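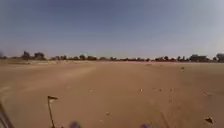
Call for participants: reading study on plain-language court decisions

The Vendbridge Legal Writing Project is looking for 40 people to take part in a paid reading study. We want to learn how ordinary readers understand the written decisions of small claims and housing courts, and at which points they stop understanding them.

Many people receive a court decision only once or twice in their life. The text is often written for lawyers and for the next judge, and the person who won or lost the case must ask somebody else what it says. Several courts have started to put a short summary on the first page. We would like to know if these summaries help, and how long they should be.

Who can take part

You can apply if you are 18 or older and read English well enough to follow a newspaper article. English does not have to be your first language – we would be glad to have many readers who learned it as adults. You should not have a law degree, and you should not work at present in a court or a law office. Experience as a juror or as a party in a case is no problem.
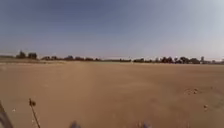

What you will do

You will come to our reading room in the Kao Building for two sessions of 90 minutes each. In the first session you read four decisions on paper, with all names changed. After each one you tell us in your own words what the judge decided and what the two sides have to do next. In the second session you read other decisions with a summary of no more than 500 words, and you mark every sentence that you had to read twice.

There is no grade and no right speed. You may stop at any time, and you are paid for each session that you have started.

Payment and privacy

We pay 40 dollars per session, by check or gift card. Travel by bus or train is paid back up to 20 dollars if you bring the tickets. The conversations are recorded as sound only and typed out by our partner Fosska. Your name is kept apart from your answers, and the recordings are deleted when the report is finished in March.

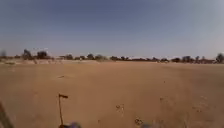

How to apply

Please write a short letter or e-mail to Yuzhen Xie, study coordinator, and mention your age, the languages you read, and the hours when you are usually free. The postal address is Kao Building, Room 1617, Zernel Street. We do not need a résumé. Applications must reach us by 30 September 2024, and everybody who applies will receive an answer.

Questions about the legal side of the study – for example, how the decisions were chosen – can be sent to Deirdre Coughlan at the same address. The building has an elevator, and large-print copies are available if you ask for them in your application.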